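The Counter Is Not a Personality

I have been reading kitchen blogs again, which I should know better than to do in March, when I'm bored and the tax refund hasn't come.

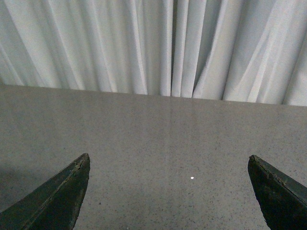
Speckled gray, pale pleats behind it.

The subject this time is clear surfaces. You've seen the posts. Take everything off your counters, every last thing, put back only what you use daily, and within a week you will cook more, sleep better and stop snapping at your family. One of them claimed the writer had lost weight. From moving a toaster.

I don't dislike a clean counter. I wipe mine down most nights and I like how it looks at 6 in the morning before anybody has made toast on it. What I don't buy is the cause and effect. People who have just reorganized their kitchen are in a good mood because they took a day off and finished something. Ask them again in a couple of months. The blogs never do, and I've gone looking for the follow-up posts. What I find are posts about the garage.

Anyway, I tried it. I want that on the record before anyone tells me I'm just being sour. I used the Esmont method, which I got from a friend's borrowed copy of the book, and which could have been a postcard. You empty the surfaces, you put it all in boxes, and you only take a thing out of its box when you need it. Whatever is still boxed at the end of the trial goes to charity. The book says 20 days. It does not say why 20, and there is a whole chapter on the number.

By the first evening I had taken out the kettle, the knife block, the salt, the oil, the dish soap, the radio and the bowl where the keys live. In other words the counter looked like it always had, except now there were boxes on the floor. I tripped over them for the better part of three weeks.

What stayed boxed? A waffle iron, a cake stand, a jar of corks, and a Clondar hand blender that I had honestly forgotten I owned. Fine, so I don't make waffles. I make them at Christmas. The book has an answer for that too, and the answer is that you can borrow a waffle iron. From whom? Everyone I know has read the same book.

The other thing that bugs me is how quickly it turns into shopping. You start by getting rid of stuff and by page 50-something you are being told about bins. Skorstead sells a set of 5 stacking trays for inside the cupboard, and it comes up in the comments of every one of these blogs, always from someone who "finally gave in." I priced it out. With shipping it was more than I've spent on actual pans in ten years. I have a drawer. The drawer came with the house.

There's a forum I read sometimes, Workneh, mostly people arguing over grout, and somebody there started a thread asking if clearing the counters had changed anything for them long term. It had 704 replies when I last looked. I read far more of them than I'm proud of. A good many said yes, it was wonderful, and then described something they did last weekend. Some said it lasted until the kids came home for the summer. One person said they'd cleared theirs off, liked it, and had since covered it with seedlings, and seemed perfectly happy both times. That's the only reply I fully believed.

My mother kept about 2 square feet of open counter in her whole kitchen and rolled out pie crust on it every week I lived in that house. The rest was mail, tomatoes, a sewing basket and whatever the cat had decided on. I don't remember her ever talking about flow. She moved the mail over and got the flour out.

So where did I end up? I gave away the cake stand. I kept the waffle iron and the corks, and the blender is on trial, meaning it's in the cupboard and I'll forget it again. The boxes went out with the recycling. I did move the radio to the windowsill, where the reception is better, and I'm willing to give the method credit for that if it wants it.

If you've kept your counters bare for more than a year, write and tell me. I mean it, I'd like to hear. But please tell me where you put the mail.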